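3 小型台式烤箱的家庭使用与待机能耗调查

3.1 调查背景与对象

小型台式烤箱在城镇租住家庭中的普及,与厨房面积缩减、家庭规模变小有直接关系。与嵌入式烤箱相比,台式机型购置成本低,不需改造橱柜,搬迁时可以随住户转移,因此在既有的家用电器能耗统计中常被归入“其他小家电”一类,缺少单独的使用记录。本节依据Flurnari家庭能源调查项目所得资料,对台式烤箱的使用频次、摆放方式和待机行为作出说明,并为第4节的负荷模型提供参数依据。

调查在Ukavlow与Alva两个居住区开展,共发放问卷1,970份。问卷分为住户基本情况、烹饪习惯和电器持有三部分,由住户自行填写。两区在住房年代上差异明显:Ukavlow以旧式多层住宅为主,厨房多为独立房间,插座数量偏少;Alva建成较晚,厨房与起居空间相连,操作台较长。两区电价结构相同,可以排除价格因素对使用时段的影响。

问卷对“台式烤箱”的界定采用外形与安装方式两项标准,即箱体独立、可直接置于台面或桌面,且正面设有可开启的炉门。微波炉、空气炸锅及带有烘烤功能的组合机不计入本类。部分受访者对组合机的归类存在疑问,调查人员在回收问卷后通过电话逐一核实,核实后仍无法判断的记录不进入后续分析。

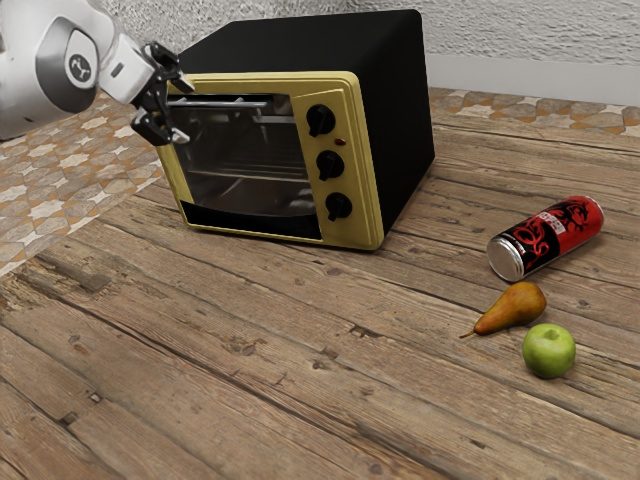
图1 置于木质桌面的台式烤箱,黑色箱体,正面为黄色面框与玻璃炉门

3.2 使用频次与时段

受访家庭对台式烤箱的使用集中于早餐和晚餐前后。早餐时段以加热面包、复热隔夜食物为主,单次运行时间短,多数住户不进行预热;晚餐时段以烤制蔬菜、禽肉和速冻食品为主,运行时间较长,且常与灶具、抽油烟机同时工作。两类用途在负荷曲线上的形态不同,前者表现为孤立的窄峰,后者与其他炊事负荷叠加,在总表数据中难以分离。

住户自报的使用时长与分路计量结果之间存在系统偏差。自报值通常仅包含食物在箱内的时间,而不计预热阶段。对于标称功率为1,000 W的机型,忽略预热会使单次耗电量的估算偏低,短时烘烤的相对误差尤为突出。第4节的模型因此将预热作为独立阶段处理,不直接采用自报时长。

季节因素同样值得注意。进入11月后,两区的晚间使用均有所增加,Ukavlow的增幅更大。访谈中有住户提到,冬季烘烤时厨房较为暖和,因而更愿意选择烤制而非凉拌或冷食。该说法属于主观陈述,本研究未对室温进行测量,不据此推断烤箱运行对采暖需求的影响。

3.3 控制方式与待机状态

按控制方式,台式烤箱可分为机械旋钮式和电子面板式两类。机械式机型在定时器归零后切断加热回路,通常不存在持续的待机负荷;电子式机型在加热结束后仍维持显示或时钟功能,只要插头未拔出便持续耗电。待机功率本身很小,但由于持续时间长,在低使用频次家庭的全年用电中占有不可忽略的份额。

控制面板与炉门的相对位置在不同机型间较为一致,常见布局为炉门居左、竖向面板居右(图2)。这一布局便于右手操作,也使面板与炉腔之间保持一定间隔。面板布局与能耗没有直接联系,本研究将其列入记录,目的在于协助住户在问卷中辨认机型。 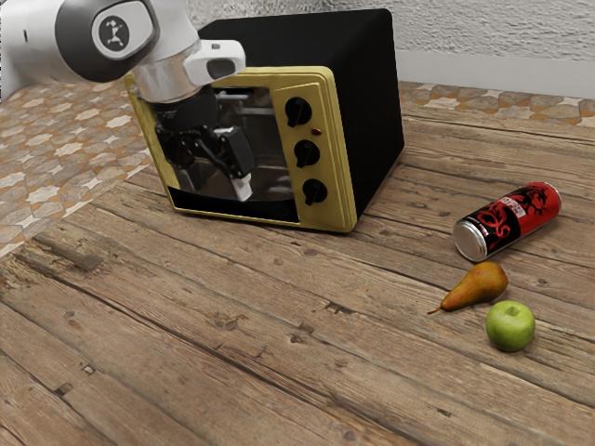

图2 台式烤箱正面布局:左侧为深色玻璃炉门,右侧为竖向控制面板

3.4 摆放位置与散热条件

台式烤箱的箱体在运行中向四周散热,制造方一般要求在背面和两侧留出空隙。调查显示,操作台较短的家庭更倾向于将烤箱贴墙放置,或在箱顶堆放砧板、托盘等物品。此类做法一方面影响散热,另一方面会改变箱体表面温度的分布,使安装在外壳上的测温元件读数偏高。为避免这一干扰,分路计量只记录电压、电流与运行时间,不采用外壳温度推算运行状态。

台面材料按石材、金属、木材和复合板材四类登记。木质台面在Ukavlow较为多见,其中相当一部分是由旧餐桌改作的操作台。木材表面长期受热后可能出现变色和细小开裂,但旧木料本身也常带有节疤、磨损和色泽不均,仅凭外观难以将二者区分。
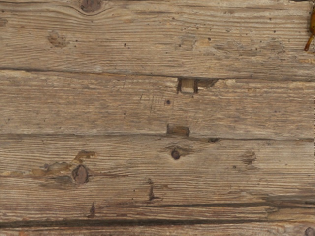
鉴于上述情况,台面状况未被用作判断烤箱使用强度的指标,仅作为住户基本情况的一部分保留。对于台面材料与摆放方式之间的关系,问卷设置了补充题项,询问住户是否在烤箱下方加垫隔热板。木质台面家庭加垫隔热板的比例高于石材台面家庭,两区方向一致。

3.5 数据处理与局限

分路计量数据由Gusia数据平台统一接收,采样间隔为3秒。原始记录首先剔除通信中断时段,再按功率阈值划分为加热、保温和待机三种状态。由于加热管在恒温阶段反复通断,单纯依据瞬时功率会将一次烘烤误分为多个事件,因此在状态划分后增加了合并步骤,对间隔较短的相邻加热段予以归并。合并阈值的取值及敏感性检验见附录B。

本节资料存在以下局限。其一,问卷由住户自愿填写,对烹饪兴趣较高的家庭可能更愿意作答,持有率的估计或因此偏高。其二,两个居住区均位于同一气候分区,季节差异的结论不宜直接外推。其三,租住家庭在调查期间有一定流动,部分计量点的住户前后不一致,相关记录在分析中按两个独立家庭处理,由此产生的短序列未参与全年用电量的推算。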